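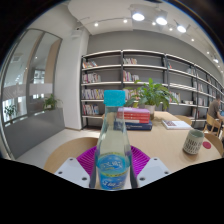 Margareta Crăciun has worked at Woniveo for 6 years, most of them on her feet. Her team handles bottles, cups and books by hand, recording each grasp so the company's robot arms can learn from it. Before February she was a packer.

"I used to lift cartons all shift," she says. "Now I pick up a bottle with a gripper, put it down, and do it again a bit differently. My back is better. My wrist is worse."

The arms went into the packing hall at Plesetberg first. They do the plain cartons well, she says, and glass less well. "People squeeze a bottle without thinking about it. I had to learn what my own hand was doing before I could do it with the tool."

A full day is up to 400 grasps. Girish Kandpal, who plans the shifts, wanted more at the start and then dropped the target. "The quick ones were sloppy," he says. "We were throwing out a lot of them, so I stopped putting the daily number on the board."

Of the 40 packers in the hall, some moved to recording, some now look after the arms, and some left. Crăciun doesn't dress that up. "Mabli went to another firm. She was the fastest packer we had, and she didn't want to teach a machine. I understand that."

Pay is the sore point. Recording is still classed as packing labour, and Crăciun has asked twice for a new grade. Kandpal says it's being looked at. "I'd like it settled by the end of the year," he says – but he won't promise it.

What does she miss? "Talking. On the line you could chat all day. With this you have to watch what you're doing."

She has put her name down for the maintenance course at Nuchit, and is waiting to hear about a place.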